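Subject: Re: [ganside-demos] Empty-table starts, how many?

Hi all, and thanks for the kind words about the Flivport batch!

> Do you keep clips that open on a bare table?
> At Maglaya we threw out 20 of them and now
> I'm having doubts.

Please keep them! The learner needs to see what "nothing to pick up yet" looks like, and ours got noticeably calmer once we had 300 in the mix. My own habits, for what they're worth:

1. Fingers wide apart, bare wood between them, and wait a breath before moving.
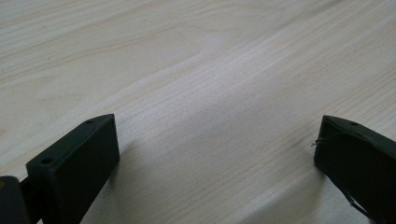
2. Same table, same pale grain – I label these "open, no object" and leave it there.

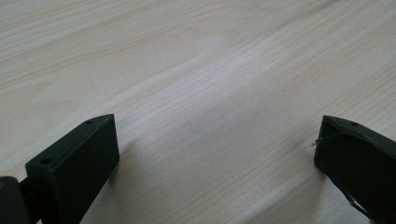

3. Don't wipe out the tiny marks. A couple of dark specks on the wood are fine by me.
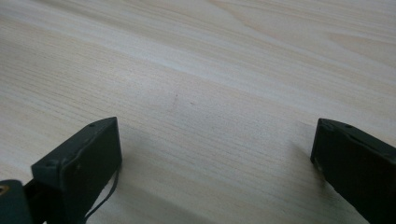
4. Send them in with the rest, in the Tokville folder.

We're hoping for 1,000 by October, so anything you can dig back out of the trash would be very welcome – even the dull ones.

Warmly,
the Flivport end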